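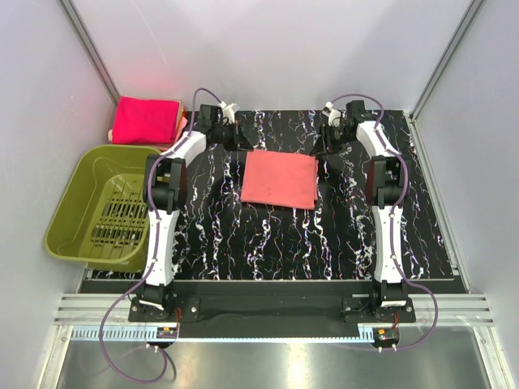 Home > Laundry > Folding > Towels and Cloths

How to Fold a Cloth into a Flat Rectangle

Reading time: 2 min

This method is for thin household cloths: dish towels, napkins, dust cloths. It gives a flat packet that stacks in a drawer or stands on its edge in a bin. Thick bath towels need a different fold.

Surface

Use a hard, smooth tabletop. A padded ironing board lets the cloth sink and the edges drift. A dark top makes the outline of a pale cloth easier to check. Clear a space at least twice the width of the cloth.

Steps

1. Lay the cloth flat with the hemmed side down. Smooth from the middle to the corners with an open hand.

2. Hold the two far corners, one in each hand. Pull gently until the edge between them is straight.

3. Bring both corners toward you and set them on the near corners. Lower the cloth slowly so air can escape at the sides.

4. Press along the new fold with the side of your hand.

5. Fold left to right. Match the corners first, then the edges.

6. For a narrow drawer, fold once more from the top down.

Uneven edges

A cloth that has been washed many times is seldom square. If the edges differ by 6 mm or less, leave them and put the folded side facing out. If the gap is larger, open the last fold, shift the top layer, and press again.

Small creases

A crease close to an edge usually forms when one corner lands before the other. Lift only the top layer, pull it flat, and lay it back. Ironing is optional for cotton.

Stacking

Keep stacks under 200 mm high. Place all folds on the same side so that one cloth can be taken without pulling the next.

Previous | Next | Back to Folding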